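Product Review: Eide Open Storage Bin, Large, Gray
Flindgate Housewares Review Service
Jul 24, 2018
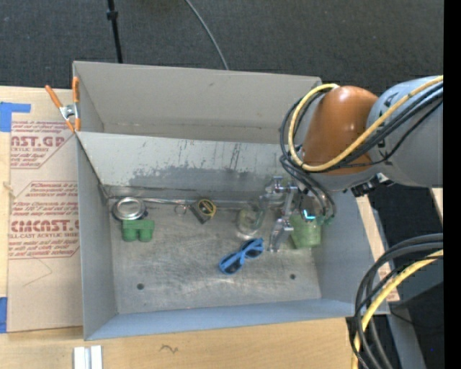 The Eide line of open storage bins is sold to households, schools, and small offices that need to keep loose items together without a lid. The Service reviewed the large size in gray over seven weeks. Two bins were purchased at the regular retail price from the Morumness store on the ring road. The manufacturer did not supply samples and was not informed of the review.

Purpose of the review

Members have written to the Service on the subject of open storage more often than on any other household topic since January. Most of the letters ask whether a large bin is worth the money when a cardboard carton holds the same amount. Others ask which models can be kept in a room where guests are received. The review was planned with both groups in mind.

The large bin was placed in two settings. The first was the entry hall of the Service's offices, where it held outdoor shoes, umbrellas, and gloves. The second was the supply room, where it held paper rolls, packing material, and returned parcels. Staff were asked to use the bins as they would at home and to record any difficulty on the sheet kept nearby.

Purchase and delivery

The bin is sold in store and by mail order. The store in Morumness had the gray in stock and the green on a waiting list. Each bin came in a single carton with a paper sleeve and a folded instruction leaflet. No assembly is required. The leaflet is printed in small type and repeats the same paragraph on cleaning in two places, while the weight limit appears only on the carton. Members who discard the carton at the store should make a note of the limit first.

One of the two cartons had been opened and taped shut before purchase. The bin inside was complete. The store offered an exchange, which was declined.

Capacity

In the entry hall, the bin took the daily shoes of the entire office staff with room left over. In the supply room, it was filled to the rim on most working days. Long paper rolls had to be stood on end and tended to lean outward when the bin was less than half full. The manufacturer sells a divider for this purpose. It was out of stock throughout the review period and is not covered in this report.

The opening is wide enough to reach into with both arms. Shorter members of staff reported some trouble picking up small objects from the bottom when the bin stood on the floor. The same staff found it easier to use on a low bench. Gloves and keys placed directly in the bin were difficult to find again, and a shallow tray set inside would be a sensible addition for any household with the same habit.

Moving the bin

The bin has no wheels. When empty, it can be carried by one person through a standard doorway. When full, it should be moved by two people, and the Service advises against dragging it across a finished wood floor. Felt pads were applied to the underside in the second week and stayed in place until the end of the review.

A full bin was carried up one flight of stairs as part of the handling test. The two staff members who carried it agreed that the rim gave a secure grip but became uncomfortable before the landing. Households that expect to move a loaded bin between floors will be better served by a model with proper handles, such as the Skomurance carrier reviewed by the Service last year.

Cleaning and wear

The leaflet recommends a damp cloth and mild soap. This removed mud and dust from the entry hall bin without difficulty. Adhesive left behind by parcel labels required a second treatment and a good deal of patience. Abrasive pads should not be used.

Surface marks appeared early in both settings and increased with use. They did not affect the function of either bin. Members who intend to place a bin where its interior will be seen should take this into account, and a fabric liner may be worth the extra cost. Those buying for a garage, a workshop, or a supply room will have little reason for concern.

Noise was raised by several members of staff. Hard objects dropped into an empty bin can be heard in the next room. A folded towel in the bottom reduced the sound to an acceptable level. The Service would have liked to see a mat included at this price.

Appearance

Opinion on appearance was divided. The gray is plain and sits well beside most furniture. It was considered suitable for an office and somewhat severe for a family hall. The green was viewed only on the display model in Morumness and looked darker than it does in the printed catalog. Members are advised to see it in person before ordering.

Customer service

The Service telephoned the Eide help line on two occasions to ask about the divider and the felt pads. The first call was answered promptly and the information given was correct. The second was transferred twice and then disconnected. A written inquiry sent the same afternoon received a courteous reply within the week, with an apology for the call and a revised date for the divider. That date has since passed.

Returns are accepted for 30 days with a receipt. Return carriage on mail orders is paid by the customer, and the charge for an item of this size is considerable. Purchase in store is the better choice where it is possible.

Assessment

The large Eide bin is recommended for supply rooms, workshops, and garages. It is recommended with reservations for entry halls and living areas, on account of noise and visible wear. It is not recommended for households that need to move a full bin on a regular basis.

Member comments on this report may be sent in writing to the Flindgate office. Please quote report number 932. The medium size and the divider will be reviewed when both are available for purchase.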